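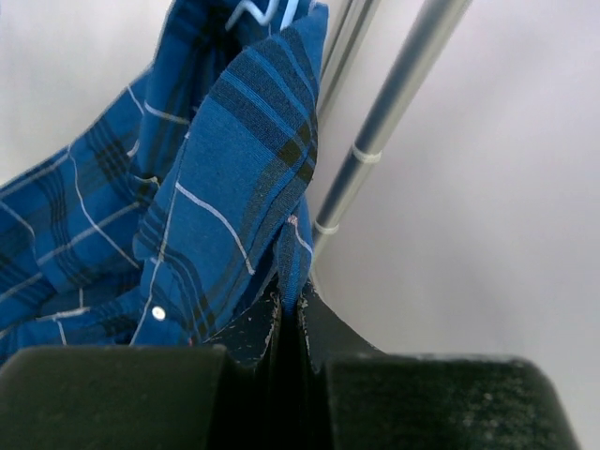 Home | About | Newsroom | Products | Contact

Reading time: 4 minutes

Lemonetti Introduces Lordale Hanging Program for Shirts and Light Tops

LORDALE, April. Lemonetti, a supplier of closet fittings and garment care products, today announced a new hanging program for shirts, blouses and light tops. The program is called Lordale, after the town where the company has its office and main warehouse. It covers hangers, a freestanding rail and a printed guide to hanging and folding button-front shirts at home.

The Lordale program will be sold through 124 home goods stores and through the company's own mail order service. Orders from stores open in April. Customers who buy by mail will be able to order at the same time.

"Most of the calls we get are about shirts," said Ladan Nouri, product manager at Lemonetti. "People want to know which hanger to buy, and then they want to know why the collar still looks bad after a week in the closet. We decided to put the hangers and the instructions in the same box."

Survey of shirt owners

Before starting work on the program, Lemonetti sent a questionnaire to customers on its mailing list and received 2559 completed replies. The questions dealt with how people store their everyday shirts, how often they iron and what they do with shirts that have been worn once and are not ready for the laundry.

The most common complaint was shirts sliding off one side of the hanger. The second was crowding on the rail, so that a shirt pressed on Sunday night has to be pressed again before work. Many people also wrote that a shirt comes out of the dryer and stays in a pile until somebody needs it.

A smaller group of 265 customers then kept a laundry diary for one month. They wrote down when each shirt was washed, when it was hung up or folded, and whether it was ironed before it was worn. The diaries were used to write the guide.

What the program includes

The standard box holds a set of thin hangers and a copy of the guide. The hangers are sold in two sizes, one for adult shirts and one for children's shirts. They take up little space on the rail and can be used for cotton shirts, flannel and most blends. Lemonetti does not recommend them for heavy coats or wet knitwear, which should be dried flat.

The freestanding rail is sold separately under the Erkel name. It stands on the floor beside a bed or in a laundry room and is put together without tools. The Erkel rail replaces the older Potgieter rail, which will stay on sale until stock is gone. Spare parts for Potgieter will remain available from the service desk.

How to hang a button-front shirt

The guide is written for plain and patterned shirts alike. A plaid or check is a good shirt to learn on, as the lines in the cloth make a twist easy to spot. The main steps are printed on one page:

1. Lay the shirt on a clear table or a made bed. Find the collar first and turn it toward you. The label at the neck or in the seam will help if the shirt is bunched up.
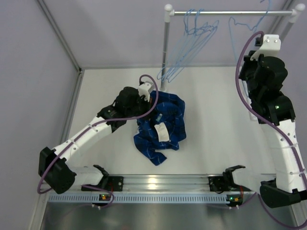
2. Pull both sleeves out to their full length and shake the shirt once from the shoulders.

3. Open the top buttons so the hanger can go in from the bottom. Pushing a hanger through a closed collar stretches the neck.

4. Set the shoulder seams on the ends of the hanger. Check that both sides hang at the same height.

5. Close the top button and one button in the middle. Leave the rest open.

6. Run a flat hand down the front edge, where the buttonholes are, until it lies straight. If a front panel has folded up over the other, turn it down now.

7. Hang the shirt with a finger's width of space on either side.

Shirts that will be folded follow the first two steps and then go to a separate page, with the sleeves turned in behind the back. The guide also covers short sleeves, snaps and shirts with a button-down collar.

A note on care labels

Two pages of the guide deal with the sewn-in label. Lemonetti asks customers to read it before hanging a shirt up wet, as some fabrics stretch under their own weight. The guide lists the common care symbols with a short explanation of each. Customers who cut their labels out are advised to keep them in an envelope near the washing machine.

"My father had the same flannel shirts for years and he hung them up the minute they were dry," Nouri said. "I still do it his way, except for the middle button. We tried it with and without, and the front stays straighter with it."

Availability

The first production run is nearly 2000 boxes. Stores that carry Lemonetti products will receive a display copy of the guide along with their first order. Further copies can be ordered from the service desk at no charge. Schools and adult education centers that teach home care classes may ask for the one-page version as a wall sheet.

The company will show the Lordale program and the Erkel rail at its Lordale office through the end of the month. The showroom is open from 10 a.m. to 4 p.m.

About Lemonetti

Lemonetti supplies hangers, rails, shelf fittings and garment care goods to home stores and mail order customers. The company is based in Lordale.

Press contact
Ladan Nouri, Product Manager
Lemonetti, Lordale

Related items

Erkel freestanding rail: assembly sheet now available
Potgieter rail: spare parts and service
Changes to mail order shipping
Storing winter knitwear
New store displays for closet fittings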